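Meenakshi Solanki reads two books at a time and never finishes either, or so she told me when I sat down. She writes small-town family dramas, and her second novel, Lurum, came out in March. It is 378 pages long and I got through it in 2 nights, so of course I wanted to ask her how she did it!

"I wrote it in the kitchen, mostly before my kids woke up," she said. "5 in the morning, tea, no phone." The story follows the Vishwakarma family, who run a sweet shop and stop talking to each other over a wedding. I asked if they were her own relatives and she laughed for a long time. "My aunt thinks she is the mother. She is very happy about it – I haven't corrected her."

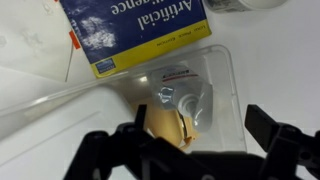
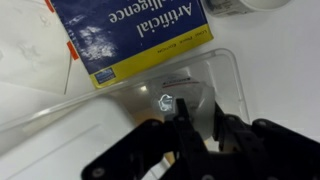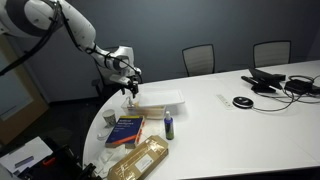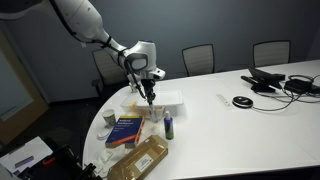
The part I loved most was the younger brother, who leaves home at seventeen and writes letters he doesn't post. Meenakshi said he was hardly in the first draft. Her editor, Narendra Rathore, kept asking where he had gone. "He wrote it in the margin seven times," she said. "So I gave the boy a chapter, and then he wanted more."

She is working on a third book now, set on a night train (she wouldn't give me the title, and I did try). "I have the first line and the last station," she said, and then she went off to pick up her daughter from dance class.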